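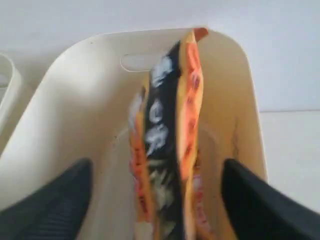

Sum-yee Wan

1/ I've run the tuck cupboard at the Peddale allotments hut for two years now. A few people have asked how we sort out stock and money, so I'm putting it in one thread.

2/ The hut has no mains electric, so nothing that needs a fridge. Crisps, biscuits, flapjacks, teabags, long-life milk, squash. Chocolate from October to April only. We tried it one May and threw most of it out.

3/ Crisps live in plastic bins with lids, up off the floor. Cardboard boxes are no good. Mice were through the first lot in under a week and we lost a whole case of ready salted.

4/ Cream bins are easier to keep clean than the dark green ones we had before. You can see crumbs and droppings straight away. If you're buying, get the sort with a handle hole in the side.

5/ Bags go in standing up. You fit more in and you can read the dates along the top. Short dates at the front. If it has under a fortnight left it goes in the half price tray by the kettle.

6/ Prices. Everything is either 50p or £1. We used to have things at 35p and 70p and the tin was never right. Since we changed it, the tin has been out by more than a pound only once.

7/ We buy from the cash and carry on the Lastetti Road estate. You need a trade card. Nithin Kotian has one through his café and lets us go in with him on the first of the month. We pay him in cash the same day, with the receipt.

8/ Spend is capped at £100 a trip. It has never needed to be more, even before the plant sale.

9/ What sells: cheese and onion, ginger nuts, anything with oats in. What doesn't: rice cakes, prawn cocktail, the posh lentil things. I've still got 23 bags of the lentil things. Free to anyone on plots by the bottom gate.

10/ Allergies. I keep one of each outer packet pinned inside the cupboard door so people can read the ingredients. If I repack anything into a tin, the label gets cut off and taped to the lid. Loose biscuits with no label don't get sold.

11/ Empty packets. The crisp packet collection point at the library has closed, so please take yours home with you. They blow about and I've been pulling them out of the Yang family's raspberries all autumn.

12/ Takings go on the water butt fund. We've got nearly enough for the second one, which will go behind the compost bays where the old pallets are.

13/ Someone asked about card payments. I looked at a reader and the signal in the hut is too poor. You get one bar if you stand on the step. Cash or the IOU book for now. Please do cross your name off once you've paid.

14/ Next trip is the first of the month as usual. If you want something in particular, write it on the sheet by the door with your plot number. Don't message me, I lose them.

15/ Salt and vinegar is already on the sheet four times, so I've got that one.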